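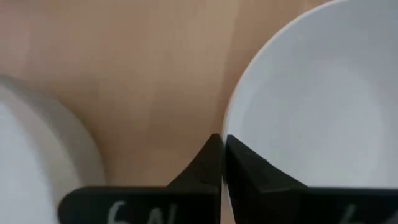 Sourdough hydration is water weight divided by flour weight, and most of my bad loaves trace back to getting one of those two numbers wrong. For years I measured water by volume and flour by the cup. I now weigh both. A large white bowl with a smooth interior is what I use for the first mix, and the scale gets zeroed with the bowl already on it. The current formula is 633 g of bread flour, 132 g of starter and enough water to reach 80 percent, ignoring the starter. That makes 2 loaves.

Halldóra Bjarnason wrote in June to ask whether the starter should count. Strictly, yes. Mine is equal parts flour and water, so including it moves the total by a point or two — less than the difference between the Kruger flour and the Clitus flour I bought before it.

Dividing is done on the table, with one bowl per piece of dough for the final proof. Round bowls give a round loaf, and a light dusting of rice flour stops the sticking.

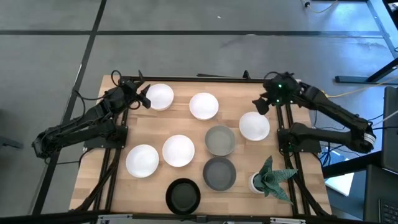

Oven notes

Preheat for an hour with the pot inside. Lid on for the first half of the bake, off for the second.

Print this post | E-mail this post

Last updated: June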